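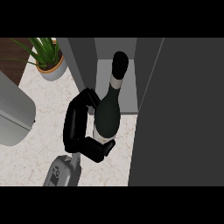
Jozefína Štěpánek wrote to ask whether the keep-clear rules really have to be settled before the first simulated run, or whether they could wait until the arm is on the bench and everyone can see what it is doing. It was a fair question, and so many of you have asked a version of it since that I have turned my reply into a proper page.

My answer is before, please! A rule that arrives after the programme is written tends to be bent until it fits the programme. The steps that follow are the ones we use for handling glass in household layouts, putting bottles onto shelves and taking them off again, and they will do nicely for jars as well.

Step 1. Write down the object and its limits

Open a fresh rule sheet and give the object a line to itself. For a glass bottle you want the weight when full, the weight when empty, the widest part of the body, and the greatest squeeze you will allow. Our sheet for the Ludis kitchen set gives a full bottle as 600 grams. Put in your own figure from your own scales – please don't copy ours, as bottles vary more than you'd think and a heavy base changes the balance a good deal.

Say which part of the bottle may be held, too. We allow the body and the shoulder. We don't allow the cap or the neck to carry any weight, even for a moment while the grip is being corrected.

Step 2. Draw the keep-clear zones

Now go round the layout and mark everything the arm mustn't touch. Shelf sides and tall panels are the obvious ones, and people nearly always remember them. Plants get forgotten, and leaves are a nuisance because they spread well past the pot, so draw the zone round the leaves. Do the same for anything standing on the floor beside the working area.

Our margin is 10 centimetres everywhere except at the shelf opening itself, where the bottle has to come close or it would never get in. Make that opening a zone of its own, with its own slower speed, and give it a plain name that a tired person will understand late in the afternoon. Ours is called "shelf mouth", and it has stuck.

Step 3. Set the approach

A bottle may be tilted while it is being carried if it is sealed, and the sheet should say how far. An open one stays upright from start to finish. Write the two cases as separate rules, even though it makes the sheet longer, and have the programme ask which applies before it closes the fingers.

Check the clearance at the top of the bottle as well as at the hand. The neck sticks out a long way beyond the fingers, and a path that is perfectly safe for an empty gripper can be quite wrong once there is a bottle in it. In Nirkero you do this by attaching the object to the hand before you run the collision check (it's under Tools, then Carried Items, and it is off by default, which has caught me out more than once).

Step 4. Decide what counts as a stop

List the stops in order of seriousness. We have 9 of them, starting with contact inside a keep-clear zone and going down to a camera view that has been blocked for too long. Beside each, write what the arm does next. For glass, the hand must hold its grip when it stops. Opening the fingers is a separate action and needs a person to confirm it.

Step 5. Run it, and keep the failures

Run the whole thing in simulation with the shelf moved a little each time, and save every run that breaks a rule along with the sheet it was tested against. Marcela Michalík keeps hers in a folder named after the rule that was broken, and I have happily pinched the idea. When you change a rule, go back and run the old failures again before you try anything new.

Passing in simulation gives you permission to begin slow trials on the real arm, starting with an empty plastic bottle. Glass comes after that, with the area fenced and somebody at the stop button.

If your sheet grows past two sides of paper, do send it over and I'll gladly have a look – I'm quite fond of reading them.

Last updated: August

Related pages
Choosing a squeeze limit for jars and tins
Naming your zones so that other people can follow them
Moving a rule sheet from Malinowski to Nirkero
Wusell fence panels: spacing and gate positions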